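Home Campus Study Life Letters Subscribe

February
By a staff writer, J. Baranauskienė

Back to class at 807 Wolen Street

I swore I was finished with university. Then, at the grand old age of too-old-for-this, I enrolled in a part-time history degree at Tetness, and here I am in orientation month with a lanyard, a sore shoulder and a campus map I keep holding upside down.

The big change this year is the timetable. Tetness has moved most first-year lectures online and kept tutorials in person, which sounds tidy until you try to live it. My lecture drops at 7 am. My tutorial is at 6 pm, in a building on the far side of the oval, and there are 2 buses an hour if you're lucky. In between I go to work, come home, and eat whatever can be heated up while I skim the readings.
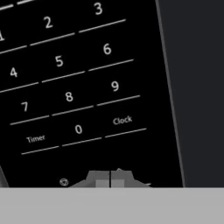
The keypad on a microwave.

I was ready to grumble about the online part (I'd brought my grumbling face and everything!) but I've come round to it. I can pause. I can rewind the bit about the grain tariffs. The old lecture theatre held 300 of us and I doubt I'd have put my hand up once, whereas on the discussion board, which is called Budora for reasons lost to time, I've already had a lovely long argument with a stranger about footnotes. 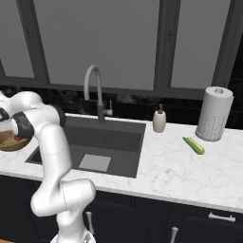

What I do miss is the hanging about afterwards. Last time I studied, half of what I learned came from standing outside a tutorial room while someone cleverer than me explained what we'd just heard. The university says it's looking at opening the library café later for evening students, and I'd be first in line. At the moment the shutters come down at 5, so we all just sort of mill near the bike racks and then go home.

First essay is due in week four. I've written the title.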